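작은 부엌 공방의 비수기 살림, 명절 뒤를 버티는 요령

2022년 9월 22일 | 글 나가노 준페이
읽는 시간 6분

추석 선물 주문이 빠지고 나면 공방 부엌이 갑자기 조용해집니다. 솥도 쉬고 전화도 쉬는데 월세와 전기요금은 쉬지 않지요. 저는 형 다이치와 함께 '그레노'라는 이름으로 잼과 절임을 만들어 팔고 있는데, 처음 몇 해는 이맘때마다 통장을 들여다보며 한숨만 쉬었답니다. 그때 미리 알았더라면 좋았을 것들을 적어 보려고 해요. 집에서 반찬이나 과자를 만들어 파는 분들, 골목에서 조그맣게 공방을 꾸리는 분들께 조금이나마 보탬이 되면 좋겠습니다.

통장부터 나누세요

생활비 통장과 공방 통장이 한데 섞여 있으면 장사가 되는지 안 되는지 알 길이 없습니다. 저희도 한동안 그렇게 지냈어요. 설탕값이 나간 건지 아이 학원비가 나간 건지, 월말이면 형하고 마주 앉아 서로 기억을 더듬다가 결국 말다툼으로 끝나곤 했지요. 지금은 공방 통장, 세금 통장, 비수기 통장으로 나눠 두고 매출이 들어오는 날 바로 옮겨 놓습니다. 나중에 한꺼번에 옮기려고 하면 그 돈은 꼭 어디론가 가 버리더라고요(저희는 대개 유리병으로 갔습니다).

비수기 통장에는 얼마를 모아야 하느냐고 많이들 물으시는데, 물건이 하나도 안 팔려도 나가는 돈을 먼저 적어 보세요. 저희 공방은 월세, 전기와 가스, 보험료, 냉장고 할부금을 더하니 한 달에 216만 원이었습니다. 이 숫자를 냉장고 문에 붙여 놓고 나서야 마음이 오히려 편해졌어요. 막연히 무서운 것보다는 숫자가 낫습니다.

창고는 돈이라고 생각하세요

선반에 쌓인 재료는 전부 이미 써 버린 돈입니다. 작년 명절이 끝나고 창고를 뒤집어 보니 뚜껑 없는 유리병이 83개 나왔어요. 뚜껑은 규격이 바뀌어 더는 구할 수도 없었고요. 그 뒤로는 재고표를 아주 단순하게 만들어 씁니다. 품목, 남은 양, 마지막으로 쓴 날짜. 이것만 적어도 다음 주문서가 확 짧아집니다.

마른 재료는 새로 산 것을 뒤에 넣고 묵은 것을 앞으로 당겨 두세요. 봉투를 뜯은 날짜는 마스킹 테이프에 유성펜으로 크게 적습니다. 향신료는 조금씩 자주 사는 편이 낫더군요. 대용량이 싸 보여도 향이 날아간 계피를 버릴 때의 마음은 겪어 본 분만 아실 거예요. 설탕과 소금은 오래 가니 값이 좋을 때 넉넉히 사 두셔도 괜찮지만, 습기 없는 곳에 바닥에서 띄워 두셔야 합니다.

포장재는 더 조심스럽습니다. 한번은 인쇄소에서 수량을 늘리면 단가가 내려간다기에 명절 문구가 들어간 띠지를 600장이나 찍었는데, 명절이 지나니 쓸 데가 없더라고요. 요즘은 무늬 없는 띠지에 도장을 찍습니다. 도장은 계절마다 하나씩 파 두면 되고, 손님들도 의외로 이쪽을 더 좋아해 주세요!

거래처에는 먼저 전화하기

대금이 늦어질 것 같으면 날짜가 지나기 전에 전화를 하세요. 과일을 대 주시는 '스와이'의 아피냐 와따나퐁 씨에게 처음 사정을 말씀드리던 날에는 전화기를 들었다 놓았다 몇 번을 했는지 모릅니다. 그런데 아피냐 씨는 반은 이달에, 나머지는 10월에 달라고 선선히 말씀하시더군요. 대신 약속한 날은 꼭 지켰습니다. 전화로 정한 내용은 문자로 한 번 더 남겨 두시고요. 서로 바쁜 사람들이라 금액도 날짜도 금방 흐려집니다.

반대로 받을 돈이 있을 때도 마찬가지예요. 카페나 가게에 납품하신다면 거래명세서에 입금 날짜를 또렷하게 적으세요. "편하실 때 주세요"라고 쓰면 정말로 편하실 때 주십니다. 저는 입금일 사흘 전에 짧은 안부 문자를 보내는데, 날씨 얘기 한 줄에 명세서 얘기 한 줄이면 충분하더라고요.

조용한 달에 해 둘 일

칼을 갈고, 저울을 점검하고, 냉장고 뒤쪽 먼지를 털어 냅니다. 문 고무패킹은 종이 한 장을 끼우고 닫아 보세요. 종이가 스르륵 빠지면 찬 공기가 새고 있는 것이니 미지근한 물로 닦은 다음 다시 해 보시고, 그래도 빠지면 갈아야 합니다. 저희는 패킹을 갈고 나서 냉장고 돌아가는 소리부터 줄었어요.

솥과 냄비는 바닥 눌은 자국을 이때 없애 두시면 좋습니다. 베이킹소다를 푼 물을 붓고 약한 불에 끓인 뒤 식을 때까지 그냥 두세요. 다만 알루미늄 솥에는 쓰지 마시고요, 거뭇하게 변합니다. 나무 주걱은 뜨거운 물로 씻어 그늘에서 세워 말립니다.

값도 이 무렵에 다시 계산합니다. 재료비만 더하지 마시고 가스비, 병값, 택배 상자, 그리고 본인의 시간까지 넣어 보세요. 제 시간을 넣고 계산하니 제일 잘 팔리던 무화과잼이 제일 남지 않는 물건이었습니다. 형은 지금도 그 계산을 인정하지 않지만, 어쨌든 병 크기를 줄이고 값은 그대로 두는 걸로 합의를 보았습니다. 줄어든 용량은 라벨에도 적고 단골분들께 따로 말씀도 드렸어요.

작업대 위를 비우는 습관

일이 없을 때일수록 작업대에 영수증이며 빈 통이 쌓이기 쉽습니다. 저녁마다 상판을 한 번 닦고 불을 끄는 것만으로도 다음 날 아침이 훨씬 가벼워요. 나무 상판이라면 젖은 행주를 올려 둔 채 퇴근하지 마시고, 꼭 짠 행주로 결을 따라 닦은 다음 마른 천으로 한 번 더 훔쳐 주세요. 기름은 얇게 여러 번 먹이는 쪽이 끈적이지 않습니다.

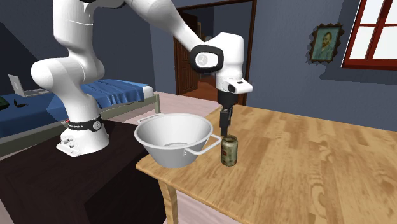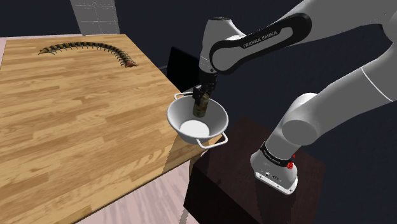 나무 탁자와 로봇 팔

영수증은 상자 하나를 정해 그날그날 던져 넣으시고, 정리는 일주일에 한 번만 하셔도 됩니다. 감열지 영수증은 글씨가 금세 날아가니 중요한 것은 휴대전화로 찍어 두세요. 저는 금요일 오후에 커피를 한 잔 내려놓고 그 상자를 엽니다. 다음 글에서는 겨울 절임용 무를 언제, 얼마나 들여놓을지 형과 정한 대로 적어 보겠습니다.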